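Getting more out of a roll of tape

I go through a silly amount of tape in this house, and most of what I know about it I learned by doing it wrong first. So here are a few things that work for me.

Fold the end under every single time you put the roll down. I used to stand there scratching at it with a thumbnail while the paint dried on my brush. A bread bag clip stuck under the end does the same job, and it's easier to find with cold hands.

Keep rolls flat in a lidded tub, away from the heater. My old ones lived on a nail in the garage and the edges picked up so much grit that they tore in slivers. If a roll has gone that way, ten seconds in the microwave sometimes loosens it (no metal core, obviously!).

When you're masking trim, use short lengths, about as long as your forearm, and overlap them a little. Long runs stretch and then creep back on you overnight. Press the edge down with an old gift card – mine is from a garden center that closed years ago – and pull the tape off slowly, folded back on itself, before the paint is fully hard.

My neighbor Deirdre Dunne labels everything in her freezer with it, and I've copied her. Write on the tape before you stick it down, and stick it on before the box gets cold. 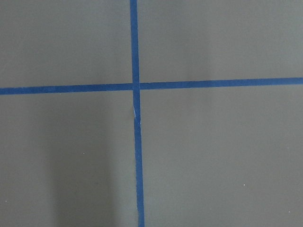

Melside, June

Blue painter's tape is also what I reach for when I need to mark a middle. Two strips crossed on a plain surface are easy to find again, and you can nudge them over if your measuring was off. I do it before hanging a lamp or setting out a rug, and I leave it there until I've had lunch and looked again. Any sticky bits left behind come off with a drop of cooking oil on a rag, then soapy water.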